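Research Office > Project Diaries > Manipulation Group
Search the diary Enter keywords Go

March 21, 2024

The stop fault reported by the Pusholm office was reproduced this morning. It appeared on the 52nd run of the overnight set and again on three later runs. Work on the release planned for this week has been suspended until the cause is understood, and the Hourani team has been informed in writing.

For the record, the fault is as follows. When a stop command reaches the Kulell controller during a grasp, the arm halts as intended. The fingers do not. They continue to close toward their last target until that target is reached or the force limit is met. In simulation the result is a crushed or ejected object and a line in the log. On the physical cell the same behavior would mean that a person who had pressed stop, and who had every reason to believe the machine was at rest, could reach toward a hand that was still closing. The group has therefore classed the matter as a safety fault and not as a defect in grasp quality, which is how it was first entered.

The first entry was mine. I had read the Pusholm report as a complaint about damaged objects and gave it ordinary priority. The correction was made at 9:30 and the earlier wording has been left in the register.

The tabletop set was chosen for the reproduction, as it contains thin and light objects on which continued closing is easy to detect. The bread item proved the most useful. It gives a clear contact signal, and the simulated hand must hold it without passing through it, so any movement of the fingers after the stop shows at once in the contact record. The room model was left as it was. Vilgot Berge proposed removing the other objects from the table to shorten the runs. I declined, on the ground that Pusholm had seen the fault with objects present and that we should change one thing at a time. He asked that his objection be noted, and it is.

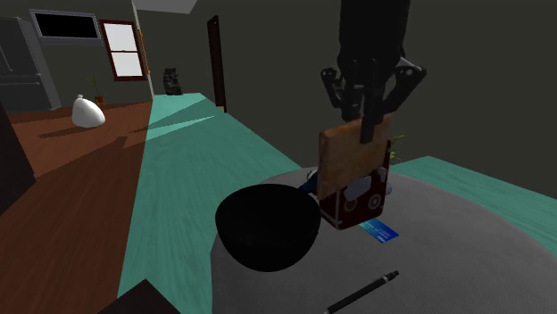 A total of 900 runs were completed by noon. In each, the stop was issued at a random moment between first contact and the end of the lift. In those runs where the stop arrived after the grasp had settled, no finger movement was recorded. The fault appears only when the stop arrives while the fingers are still closing, and then only if the hand has received a new target within the same control cycle. In the worst case the fingers kept moving for up to 700 milliseconds after the arm had halted.

Mr. Berge traced the order of messages in the afternoon. The Plolton interface, which passes commands from the controller to the hand, keeps a short queue. A stop clears the queue for the arm. For the hand it is placed at the end, behind any target already waiting. The stop is then marked as received, and the operator's panel shows the whole system as stopped when only part of it is. In my view the panel is the more serious half of the finding. A slow stop can be planned for if it is reported as slow.

The change that introduced the separate queue is number 808 in the register. It was reviewed and approved in June of last year, and its purpose was to prevent the hand from dropping an object when the arm paused. The review considered pauses. It did not consider stops, and the test written for it used a hand that was already closed. I was one of the two reviewers.

The following has been decided. The physical cell remains locked out at the main switch, and the key is held in the group office. The hardwired emergency stop removes power from arm and hand together and is not affected by the fault, but it will be tested again before anyone returns to the cell. Pusholm has been asked to do the same and to confirm by telephone. Change 808 will be withdrawn in full. Mr. Berge would prefer a small repair that sends the stop ahead of all other messages, and he has a working version on his own branch. It ran well on a short set this evening. I have asked him to keep it there for the present, since the question of what the hand ought to do on a stop (hold, open, or lose power) has never been formally settled between ourselves and Hourani, and the repair answers it without saying so.

A call with Hourani took place at 4:00. They accept the classification. They do not accept that the panel wording is theirs to correct, and their contract manager will write to us on that point. I did not argue it at length.

The overnight set has been started again with change 808 removed and the same random seeds. Stop times are now logged separately for arm and hand. Mr. Berge will look at the first results at 7:00, and the incident form must reach the safety office by noon. Section four of the form, on contributing causes, is still blank.

Filed under: Project Diaries, Incidents and Faults, Simulation, Robot Safety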